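Skavard Hand Kit
Paired hand-held grippers for recording demonstrations

Home / Data collection / Hand-held

You want a robot that can put the groceries away. The robot would like to see it done first, several hundred times, by someone with patience. The Skavard Hand Kit is for that someone.

Each kit holds 2 grippers, left and right. You squeeze, the jaw closes, and the gripper's own camera records what the jaw was up to. Marker cubes on top let the head camera keep track of where your hands went. No robot needs to be in the building, and your insurer may find this soothing. 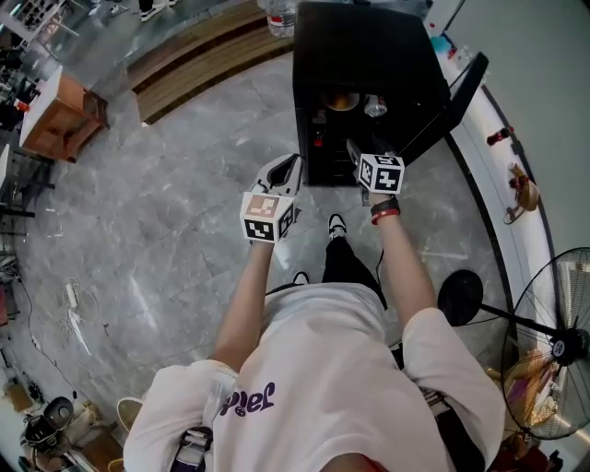 Small cabinets with doors are where most teams start, and where most teams learn how they really open a door. Left hand or right? Do you hold it while you reach in? Pick a habit before you record 300 episodes, or your policy will pick one for you, and it has terrible taste.

In the box
2 hand-held grippers
2 marker cubes
6 spare jaw tips
Back harness and cables
Printed setup guide (Lowri Maddocks wrote it and would like it read)

Software
Clerley Recorder is included. It lines up the streams, flags episodes where a marker went missing, and lets you delete the one where you sneezed. Our longest test set so far runs to 3,551 episodes. Santosh Bajpai recorded a good share of them and now shuts his own fridge with great care.

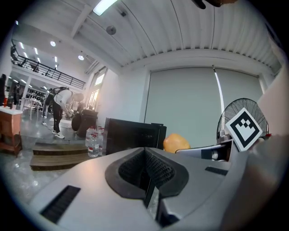
View from the gripper's camera, with the marker at upper right.

Before you order
The lens is very wide. It will collect your ceiling lights, your water bottles and any coworkers who wander past, so tell them. Marker cubes do not like being dropped. Neither do we, but we sell spares.

Lead time is 6 weeks. For a loan kit or a lab quote, ask for Tamsin Pearce on the sales desk.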